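Looking After the Toast Cell: Setup and Maintenance of a One-Arm Kitchen Station
Student project report, submitted 2nd February

1. What we wanted to do

Our team took over the kitchen cell in October. It had one arm, a two-finger gripper, a wrist camera, a fixed camera and a toaster oven on a counter. The cell worked, but only on good days! Our job was to make it work on ordinary days too, and to write down how we did it so the next team doesn't have to start from zero.

The arm runs on a Munro controller, and the motion software is Vuva, which the department already uses in two other labs. The fingers are a plain black wedge pair from Brustetti. We kept all of that and put our time into calibration, cleaning and the fixed camera.

2. The state of the cell when we got it

The log file held 3454 runs, and we read a sample of 400 of them. Failed grasps were the biggest group by far, and 219 runs in our sample had at least one. We expected bad planning. What we found was mostly dull mechanical stuff — finger tips that had drifted out of line, a camera mount that had crept, and a home position someone had changed without saving the old one.

3. Finger alignment

We loved this part, because you can see the result right away. Close the fingers slowly until only a thin gap is left, then look through the wrist camera. The tips should come to the same height and the gap should look even. If one tip sits higher, loosen that finger, push it back against its stop and tighten again. We do the check over a pale, plain surface, where black tips are easy to see.

Our first few tries were poor. We tightened both screws fully on one side before touching the other, and the finger twisted every time. Going back and forth a quarter turn at a time fixed it.
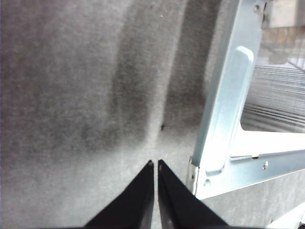
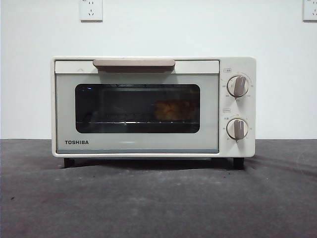
4. The fixed camera

The door handle and the two knobs are the targets that matter most, so the fixed camera has to show all three. We wrote a small script called Edar that compares a new still with a saved one and reports how far the oven has moved. It is only 4 functions long and we are very proud of it. If Edar reports a shift, slide the oven back first. Only recalibrate the camera if the shift is still there.

One thing we got wrong: we saved the first reference still with the overhead lights off, and Edar complained all the next morning. The lights now go on before anything else.

5. Weekly routine

Wipe the finger tips with a dry cloth. Run the gap check. Check the wrist camera screws by hand. Take a still and run Edar. Home the arm and compare the joint values with the sheet inside the cabinet door. The whole thing takes roughly half an hour, less once you know where the tools are.

6. What is left

The knobs are still the hardest part. The fingers can hold a grip bar, but they slip when the wrist turns too fast, and we ran out of time to try softer pads. We also want Edar to start on its own when the controller boots. The settings we ended up with are saved in the cell folder next to the old ones, and please don't delete the old ones.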